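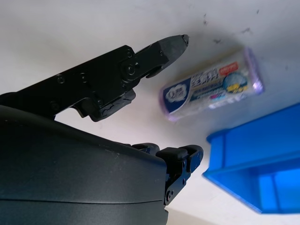
Plastic wrap, Japanese print, a white cloud on navy at one end, and nowhere obvious to keep it.

Against the Tray
02/06/2020

My sister-in-law Annelore Ostermann has put everything she owns into trays. I should say everything small, because the sofa is still at large. The bathroom shelf has trays, the hall table has one for keys and one for the things that used to be with the keys, and the cupboard under the stairs in her house in Mandby has so many that you have to take three out to reach the fuse box. She is very pleased with it all and she would like me to be pleased too. I have tried for several months and I can't manage it.

The theory, as far as I understand it, goes like this. Small things make a mess because they have no edges of their own. Give them an edge, meaning a tray, and the mess stops. A toothpaste box on a table is clutter. Put the same box in a tray on the same table and it has been organised. You can hear this said with great confidence in shops, and on the sort of programme where somebody cries over a drawer.

I don't believe it. I think the tray mostly changes how we feel about the toothpaste.

What a tray is good at

I'll be fair to trays first. They carry things. If you have four packets and a flight of stairs, a tray is a fine invention, and I won't hear a word against the one my father used for seedlings. They also catch drips, which matters with shampoo and doesn't matter at all with batteries. And the kind with feet or lugs at the corners will usually stack, so a shop can keep a tower of them in the back room and bring one out when it's wanted. Hinrichs, where I buy my soap, has done this for as long as I've been going there. Goods come in, they go in a tray, the tray goes to the shelf, the goods go on the shelf, and the tray goes back.

Please notice the last part. In a shop the tray goes back. At home it stays, and we call that a system.

Reinhold Sauerland, who had the chemist's in Kotitz before it closed, once told me that a tray left out overnight in the shop would have something odd in it by morning. A glove, a pen lid, half a roll of till paper. He reckoned an empty tray was an invitation and a part-full one was worse. I've thought of him a good deal lately, in Annelore's hall.

The trouble with odd shapes

People who sell storage like to show it filled with things that match. Six jars, all one height. Towels rolled to the same thickness by someone with a free afternoon. But nobody's shopping looks like that, or mine doesn't. Mine is a flat box, then a tube, then a refill pouch that won't stand up, then a plastic-wrapped cylinder that rolls off whatever you put it on.

The cylinder is the real test of any storage scheme, if you ask me. I am fond of Japanese household goods and buy them when I can, often on the strength of the packet alone, and I have noticed that the cheerful ones are the hardest to put away. There'll be a cloud on the end, a little red tag, a round picture in light blue, stripes of pink and teal along the bottom, and every bit of it is trying to be seen. Then you get it home and the advice is to put it in a box with a lid. Why did I pay for the cloud?

The organising books have an answer, and the answer is decanting. Take the thing out of its wrapper and put it in a plain container, and then put a label on the container to say what it was before you did that. My nephew Joscha, who is sixteen and has no patience with any of us, pointed out that the wrapper was already a container with a label on it. His mother told him he was missing the point. I thought he had got hold of it rather firmly.

There's a practical side as well. The wrapper has the instructions on it. It has the size, so you can buy the same again, and very often it has the only clue to what the thing is for. I can't read Japanese, but I can match one packet with another by the pictures, and I can't do that with a white pot marked MISC.

One tray, two things

Last October Annelore gave me a storage set for my birthday, ordered from Bollen, and I used it properly for a whole winter so that I could complain with a clear conscience. I read the booklet. It recommends that each tray should hold "one family of items", and it is silent on what to do about orphans.

I had a great many orphans. My trays filled up nicely for a week or so, then the useful things were used and the others stayed behind. By spring I was the owner of several large trays with next to nothing in them, each one taking up the room of a decent atlas. A slim box takes up hardly any space on a shelf. You can slide it in beside the flannels, or stand it on end. Lay it in a tray and it needs the whole tray, because a big sloping-sided tray takes up the same bit of table whether there are twenty things in it or two.

I had never seen this mentioned by anyone who sells them. The sloping sides are especially cheeky. You measure your shelf by the rim and get the use of the floor, and the difference between them is air. Slim boxes end up propped against one side like people waiting for a bus.

Till Ostermann, my brother, says I'm being unreasonable and that the bright colours at least help you find things. They do help you find the tray, and I'll give him that much, because you could find a bright blue one in a power cut. Finding what's inside it is a separate job, and you still have to look.
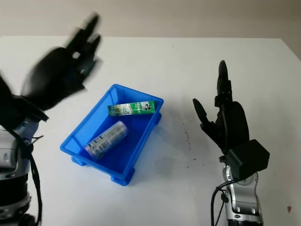
What I would do instead

Very little. I'd put long thin things with long thin things and leave them in their boxes, with the printed side facing out. I'd let the wrapped cylinders stand on end if they will, and if they won't I'd wedge them with a flannel. Anything bought for the look of its packet can go where it can be looked at.

And I'd keep one tray. It can live under the sink, it can be as blue as you please, and it comes out when there's something to be carried from one room to another. Then it goes back under the sink with nothing in it. My neighbour Helmut Haberkorn keeps his in the shed on a nail, which I thought excessive until I saw how tidy his kitchen is.

Annelore has read this and disagrees with nearly all of it. She says that I only dislike trays because I never wash mine, and that the people who write to her for advice are always grateful. She's also asked whether I want the rest of the Bollen set, or whether she can have it for the landing. I've told her she can come and fetch it on Sunday, and to bring something to carry it in.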